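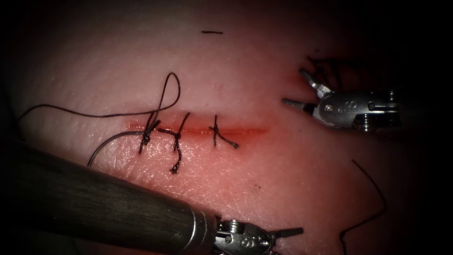 3.2 Pad, thread and what counts as a stitch

Figure 2. Pink synthetic tissue pad with three interrupted sutures; the right-hand part of the incision is still open.

Practice pads are made to resemble skin, a claim best judged from across the room. Ours, supplied by Bestilura, take a needle well enough and have never once complained. Each of the 20 trainees received the same pad, the same black thread and a straight incision to close with interrupted sutures.

We scored knot position, spacing and tail length. Spacing gave little trouble: the three stitches in Figure 2 sit at fairly even intervals, and their knots lie just below the cut. Tails were another matter. The rightmost knot in the figure has two trimmed ones, while the leftmost still carries a long working thread that loops up and wanders off to the left. Goodwin wished to deduct points for this sort of thing. Trevaskis held that an unfinished stitch is entitled to its thread, and after 52 minutes of discussion the rubric was amended in his favor.

Related items
Trevaskis and Goodwin: Seven ways to lose a needle
Athanasiadis: Knot security in foam and gel pads

Search this journal Advanced Go

We use cookies to improve your visit. Accept Manage settings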